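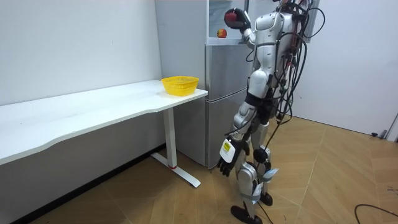 Home Who we are What we charge Reading room Contact
Search this site Go

About Clamero

Clamero reads charity reports for people who give money away. Our clients are mostly small grant-making foundations, the sort with a modest endowment, a kitchen table's worth of trustees and an inbox full of appeals. They send us an application, or a year-end report, or a glossy document with a sunrise on the front, and we tell them in plain English what it says and what it leaves out.

We started out suspicious and we have stayed that way. A charity says it has "reached" a certain number of people. Reached how? A leaflet through a letterbox is a reach. So is a year of weekly visits. The same word covers both and the annual report rarely says which, so we ring up and ask. Quite often the person who answers is relieved to be asked. Sometimes we are passed to the communications office and hear nothing for a month, and we put that in our notes as well.

We are a company limited by shares and we charge fees. We mention it early as a good many organisations in our line describe themselves as a "movement" or a "community" and you have to hunt for the price list. Ours has its own page.

How we began

Eilidh Dalgleish had spent years on the other side of the desk, writing grant applications for a hostel charity. She was good at it, and she came to dislike how good she was. The applications that won were the ones that promised the most, and she could not remember a funder ever coming back to compare the promise with the result. Yuk-lan Chiang was at that time an auditor with a handful of charity clients, signing off accounts that were perfectly correct and told a donor next to nothing.

They met at a training day on measuring social impact. Neither thought much of it. The speaker had a slide claiming that every pound given produced eight pounds of benefit, and when Yuk-lan asked where the eight came from she was told it was a "conservative estimate". That remains the full explanation. The first piece of paid work came in September of the same year from the Tsai Trust, which wanted an opinion on a literacy scheme it had been funding on faith. The opinion was that the scheme was fairly good and the reports on it were dreadful. The trustees kept the grant going and asked for shorter reports.

What we do, and what we have stopped doing

Most of our time goes on desk reviews. We read the accounts, the minutes if we can get them, the last few reports to funders and whatever the charity says about itself in public, and we write to the foundation with our view. A review runs to two pages. Clients have asked for longer ones and we have mostly refused, having noticed that the long ones went unread.

We also make visits. A charity knows we are coming, and we have no illusions about what that does to the day. Someone will have tidied up. The most cheerful member of staff will be showing us round. We go anyway, and try to stay long enough for people to get bored with us and go back to work. If we can turn up on an ordinary Tuesday with no event on, so much the better.

For a while we sold a scoring system called Stosura. Each charity got a mark out of 20, and foundations liked it very much, which ought to have warned us. One client turned down a women's refuge on a difference of a single point, and we could not have defended that point to anyone with a straight face. We withdrew Stosura and wrote to everybody who had bought it. If you see the score quoted in an appeal letter, please ignore it and let us know.
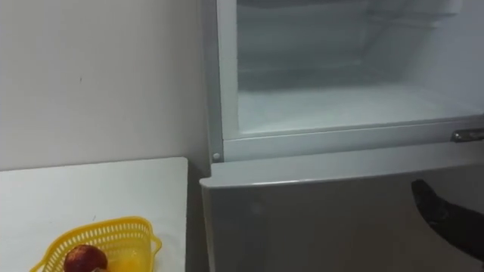

Who works here

Eilidh Dalgleish runs the reviews and has the last word on what goes out. She also answers most complaints, at length.

Yuk-lan Chiang looks after anything with a balance sheet in it. Her particular interest is reserves: charities that hoard while pleading poverty, and the rather larger group that have been bullied by donors into keeping nothing back and are then one bad winter from closing.

Ming-te Man does site visits and interviews. Before Clamero he managed a food distribution project and he is hard to impress with a well-stacked storeroom.

Elvia Cisneros joined us to handle overseas grants. She reads reports in the language they were written in, and the English summary sent to the donor is not always a close relative of the original.

Ching-wen Lai keeps the reading room, where we put past reviews that both the client and the charity have agreed to publish. There are fewer of these than we would like. The charities agree more often than the clients do.

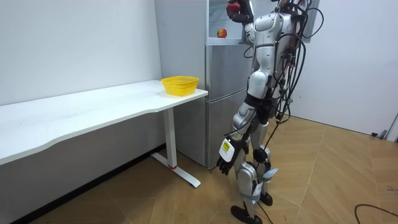
A red apple held up at the top of the refrigerator.

Where we are

Our office is in Patska House, above a bathroom showroom. The lift is unreliable, so tell us if stairs are a problem and we will come to you.

What we won't tell you

We won't tell you that giving through us is better than giving directly. If you know a small charity well, have seen it work and trust the people, you may not need a review at all, and we have sent enquirers away on that basis. We take no money from charities we might review, including speaking fees and dinners, and we don't sponsor awards. We have yet to see an award refuse a sponsor's favourite.

We can't prove that our own work does any good, either. We have now written more than 200 reviews. Some foundations changed their minds after reading one and some had plainly made them up beforehand. We asked two former clients to go through a batch of our older reviews and say where we had been wrong, and their comments are in the reading room, unedited. The remarks about our tone are fair.
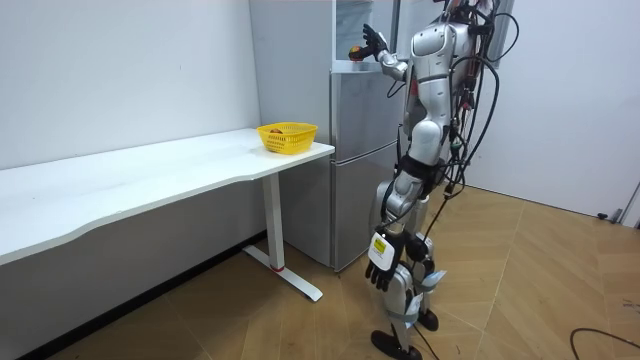
Humanoid robot facing a silver refrigerator, one arm raised.

Getting in touch

Write to us with the name of the charity, the size of the grant and the date your trustees next meet. If the meeting is next week the answer is probably no. We don't do first calls to "explore synergies", and we don't send a newsletter.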